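Speaker notes: House Rules for Arms That Share a Room With People
Birgit Meinecke, Kanmont
Last updated: August

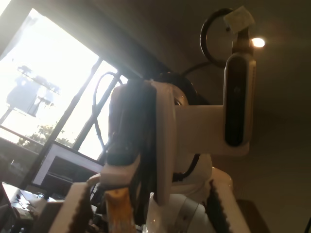
Photo: Kanmont, gripper view

(Leave the title up while people find chairs. Start when the back row stops moving.)

OPENING

Good afternoon. I write rules for robot cells. At parties I say I work in "operations" and then ask about the other person's dog.

I have 20 minutes and I intend to use them on the dull parts. Speed limits and light curtains get plenty of attention. They have their own standards, their own consultants, and in one case I know of, their own song. I want to talk about fingers, cables, sensors, windows and paperwork, in that order, and I'll skip one if the clock is unkind.

Ask the room: who has a written rule for their cell that is shorter than one page? (Expect two hands. Congratulate them.) Who has read theirs this year? (Expect the same two hands, lower.)

WHERE OUR RULES CAME FROM

The first Kanmont rulebook was called Skullisix. It was named after the server it lived on, and I have never found out who named the server. It ran to 300 numbered rules. Rule 14 said to follow all rules. Rule 212 said to ignore rule 87.

I was asked to "refresh" it. I printed it, took it to a cell, and tried to run one ordinary shift by the book: start up, pick, place, swap a part, shut down. Before lunch I had broken it so many times that I stopped marking the page. The operator next to me, who had never opened it, was working more safely than I was.

That was the lesson that got me this job. What we have now is called Rana. It fits on one sheet, both sides, in type a person can read standing up. Most of what I say from here on is Rana with the swearing taken out.

FINGERS

(Go back to the picture. Point at the toothed strips.)

Look at the inner edges of the fingers. Teeth like these are good at holding things, and they are not particular about which things. So the first rule on the sheet is about hands, ours. No reaching between the fingers unless the arm is stopped and the stop is confirmed at the panel. "It looked stopped" goes in the incident log more often than any other phrase. An arm waiting for its next command looks exactly like an arm that is off.

Second rule: inspect the strips before the first pick of the day. You're looking for missing teeth, packed dirt, and a strip that has started to lift at one end. We used to say "inspect the gripper regularly." Regularly turned out to mean whenever something fell.

We replace strips at 2,000 picks. People ask where that number comes from. It comes from our own parts, our own loads and our own dropped items, and it would be wrong in your building. Please don't copy it. Somebody copied it after my last talk and wrote to complain.

Third: whatever is between the fingers counts as part of the robot. If the arm is holding something when it stops, you don't tug it out. There is a release procedure, it has four steps, and the fourth is "now you may touch it." We had to add the fourth step.

(Someone always asks about soft objects. Same rule. A soft object in a closed gripper can still hide a finger behind it.)

CABLES

My favorite subject, and the point at which people check their phones.

Let your eye go up past the fingers. Black cables hang down the side of the arm, and there's a big loop up above the sensor. Every arm I have ever audited has something like this. The robot gets designed by one group of people and the cables get added by everybody else.

A loop is fine. A joint needs slack to turn, and a cable pulled tight at full reach will fail inside the jacket where you can't see it. What I want to know is whether anyone has driven the arm through its whole range, slowly, with a second person watching only the cables. Rana requires it after any change to the wiring, including the change you think is too small to count. One person on the controls, one person watching. The watcher has the stop button. The watcher doesn't get to chat.

Check the worst poses first: the wrist turned fully one way, then fully the other, then the arm folded back. If a loop can catch on a bracket in one of those, it will catch on it eventually.

Now the tape. There's a bit of white tape on the cable up near the top. I have nothing against tape. I have strong feelings about blank tape. Our rule is that any tag on a cable says what the cable is and where the other end goes, in block letters, and gets replaced when it can't be read from the floor. I'm making no accusation about this one, you can't read a tag at that distance from a slide. I once followed a cable through a ceiling and down a wall to find it plugged into nothing. It had a tag. The tag said DO NOT UNPLUG.

(Pause here. This usually gets the laugh. If it doesn't, move along briskly.)

SENSORS

The bar on the white bracket, out to the right. Ours get knocked, leaned on and used to steady a ladder. Then the picks drift a little, and three engineers spend an afternoon in the software.

The rule is short. If anyone touches the sensor or its bracket, for any reason, they say so and the calibration check gets run before the next job. No blame attached. We put the "no blame" part in bold, and reports went up sharply the first month, which alarmed management until I explained that the touching had been going on all along.

Mark the bracket position too. A scribed line across the joint costs nothing and shows a shift at a glance. Paint pen works if you don't have a scribe. Pencil does not, and I have the emails.

Wipe the front panel with the cloth that lives at the cell. Sleeves are forbidden by name.

WINDOWS

I fought for this section. The old rulebook had a page and a half on footwear and no mention of daylight.

There's a large window on the left and strong daylight coming in. Plenty of us work in rooms that were built as something else, and those rooms have windows, and people like windows. I like windows. A vision system may have a different opinion, and it can change its opinion between breakfast and lunch.

So acceptance tests get run more than once in a day. We do ours at 9 a.m. and again at 3 p.m., blinds up, lights the way people really leave them. A cell that passed only in the morning has passed for mornings, and the sheet says so in those words. If you fit blinds, write down who closes them. A blind that is everyone's job is a decoration.

Do the tests again when the season changes. Yes, it's tedious. Put it on the calendar with the fire drill and resent both together.

DESKS

One quick item. Keep a marked boundary between the cell and the nearest desk, and treat everything inside it as something the arm may visit. Coffee, laptops, a colleague's lunch. We tried a rule that said desks must be tidy. It lasted a week. A line on the floor has lasted three years, probably because it makes no comment on anyone's character.

If a shelf is inside the reach of the arm, either move the shelf or limit the reach, and record which one you did. "Both, sort of" is not an entry.

HOW TO WRITE A RULE THAT SURVIVES

(Slow down. This is the part people want to photograph.)

We built a little test called Morko. Every proposed rule gets read aloud at the cell to someone who did not write it. Then that person has to do what it says, right there, with no help. If they ask a question, the rule goes back. If they laugh, it goes back faster.

Things Morko has thrown out:

"Exercise appropriate caution." The operator stood still and looked cautious. We all agreed this was compliance.

"Ensure the area is safe." She asked which area.

"Cables should be managed." By whom, and into what?

Things that passed: "Press the stop. Wait for the red light on the panel. Then open the gate." A new hire can do that on the first morning, and the person who has been here forever can't claim it meant something else.

Give each rule an owner and a month when it gets looked at again. Ours come up in August, when the building is quiet and I can hear myself deleting things. For every rule you add, try to remove one. I don't always manage it. The sheet has only 2 sides, so the margins have been getting narrower, and I've been spoken to about it.

Also, write down why. One line is enough. Rules without a reason get defended for years by people who are guessing.

LIKELY QUESTIONS

"Does one page satisfy the auditors?" No. There's a binder for the auditors. The page is for the people standing next to the arm, and the binder is where each line on the page is backed up.

"What about the formal standards?" Read them. Buy the current edition, and do the risk assessment properly with someone qualified. Nothing on our sheet replaces that.

"Can we have the sheet?" You can have the headings. The numbers stay home, see strips, above.

"What happened to Skullisix?" It was archived. Someone still prints it.

(If there's time left, go back to the picture and ask the room what they would check first. Let them argue. Collect the clicker before leaving, it belongs to the venue.)

Contact: Birgit Meinecke, Kanmont | Copyright Kanmont | Back to top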